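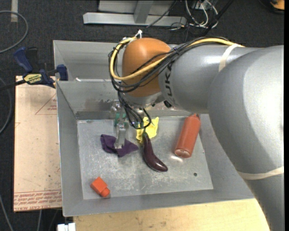
Manuela Donati writes to us that her steel spoon is always colder than her wooden spoon, even when both of them have spent the whole night in the same drawer, and she would like to know who is stealing the heat from the metal one.

It is a very good question, and the thief is closer than she thinks. It is her own hand!

Print this page | E-mail this page

Why does metal feel cold?

Let us begin with the drawer. If the kitchen is at 22 degrees all night, then everything in the drawer slowly comes to 22 degrees also. The steel spoon, the wooden spoon, the plastic ruler which somebody put there by mistake: all have the same temperature. You can check it with a thermometer if you have one that can touch surfaces.

But your fingers do not agree with the thermometer. They say that the steel is cold and the wood is nearly warm. How can this be?

What your skin can feel

Inside your skin there are very small nerve endings which notice warm and cold. They are a part of you, so they notice the temperature of your skin. They cannot look inside the spoon. When your skin loses heat quickly, they send the message "cold!" to your brain.

Your hand is usually warmer than the room. When you touch something cooler, heat travels from your hand into this thing. Heat always goes by itself from the warmer side to the cooler side.

Fast roads and slow roads

Metal lets heat travel through it very easily. We say that it is a good conductor. The heat from your finger enters the spoon, runs away along the handle, and makes place for more heat to follow. So your skin cools quickly.

Wood is a poor conductor. The heat from your finger stays near the surface and warms up the little spot under it. After a moment this spot is almost as warm as you are, and not much more heat will leave your hand.

A good wool sweater works in a similar way. It has a lot of air caught between the threads, and air that cannot move is a very poor conductor. The sweater does not make heat. It only keeps yours at home.

Try it: the ice race

You need 2 ice cubes of the same size, a metal baking tray and a wooden cutting board. Leave the tray and the board in the kitchen for some hours. Touch both and say which one feels colder. Now put one ice cube on each and look again after 40 seconds.

Many children bet on the board, as it feels warmer. But the ice on the metal melts first. Can you explain it to a grown-up? Remember that now the heat has to travel into the ice.

And in summer?

A metal slide in strong sunshine can become much hotter than your skin. Then the heat travels the other way, into you, and the metal is again very quick. Ask an adult to test the slide before you sit on it.

Words to keep

Conductor: a material that lets heat pass easily.
Insulator: a material that lets heat pass only slowly.

Last updated: Wed 29 May
© Orlandini Pages for Children | Contact us | Back to top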